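Kokex kitchen open day – quick write-up

Back from Kokex, typing this on the train before I forget it all. Open day was 21st August, doors at 2, and I was late because Kondum station has two exits and I took the wrong one. Bit of a walk round the ring road. No signs till you're practically in the car park.

Sign in, sticker, squash or tea. Then straight through to the kitchens, the bit I'd come for. Seven rooms set up along one corridor, all fitted differently, so you can wander in and out and see how the worktops and cupboards sit in a proper sized room instead of a showroom the size of a hangar. Liked that. Only got round five of them.

Room 2 was my favorite by a mile, even if it was busy. Dark grey worktop, goes a long way into the room, blue chairs behind. I'd gone in thinking dark tops were a mistake (crumbs, limescale, every fingerprint) and came out half converted. Asked what it was made of and got a leaflet instead of an answer. Leaflet says Harnar range, finish code 2908, no mention of heat or knives. Will email.

Chairs – wanted to sit in one, didn't get the chance. The blue is stronger than you'd think and it does the room a favour, with all that grey. Patterned dark grey floor as well. Would hide a multitude of toast.

Also a ledge along the back wall with sheets of paper up above it, printed stuff with little pictures, loads of it. Meant to go over and read them and then the talk was called. Typical.

The talk: Rezaei, the fitters, on measuring up an old house. Good, fast, no slides. Main thing I wrote down was measure the wall in three places and beleive the smallest. Also leave more room behind a chair than you think. Someone asked about cost and the answer was 2000 for worktop and fitting on a small galley, more if there's a corner. I have a corner.

Tea ran out by four. Biscuits before that. Loos clean, parking tight, step-free all the way through as far as I could see. Next one is in October, same place, no booking needed. Bring a tape measure, I had to borrow one.

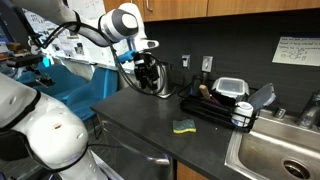

Room 2, dark worktop and blue chairs. Kokex open day.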